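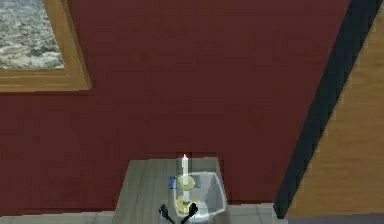
Image: Hosness Interiors

Hosness adds deep reds to its Iltine interior paint range

Interior paint maker Hosness will add 9 deep red colours to its Iltine range in March, along with a new low-sheen finish for living rooms, hallways and bedrooms.

The reds run from a soft brick to a dark wine shade called Sustar, and bring the full Iltine range to 117 colours. All of them can be tinted in store while the customer waits.

Colour manager Margarida Cordeiro said requests for darker wall colours had grown steadily, mostly from people repainting a single room.

"Customers were asking our stockists for a proper dark red and being sent home with something closer to terracotta," Ms Cordeiro said. "We wanted shades that stay red under a warm lamp in the evening and don't turn brown."

Dark reds have long been harder to apply than paler colours because the pigments cover poorly, and painters often need four coats over a white wall. Hosness has matched each new shade with a grey undercoat, named Ham, that brings the job down to one undercoat and two top coats on a sound surface.

The low-sheen finish can be used on plaster, plasterboard and previously painted timber, including lining boards. It can be wiped with a damp cloth once it has cured. Bare timber should be sealed first, and the company does not recommend the finish for bathrooms or laundries.

Ms Cordeiro said people unsure about a dark colour should paint a large sample board and move it around the room over a day or two.

"A small chip won't tell you much - hold it next to your floor, your doors and whatever you plan to hang on the wall," she said.

Sample pots will hold 500 millilitres, enough for two coats on a test board with some left for touch-ups. Full tins will come in 1, 4 and 6 litre sizes.

Printed colour cards will be available free from Iltine stockists when the range goes on sale. Trade customers can order cards and sample pots through their usual Hosness representative.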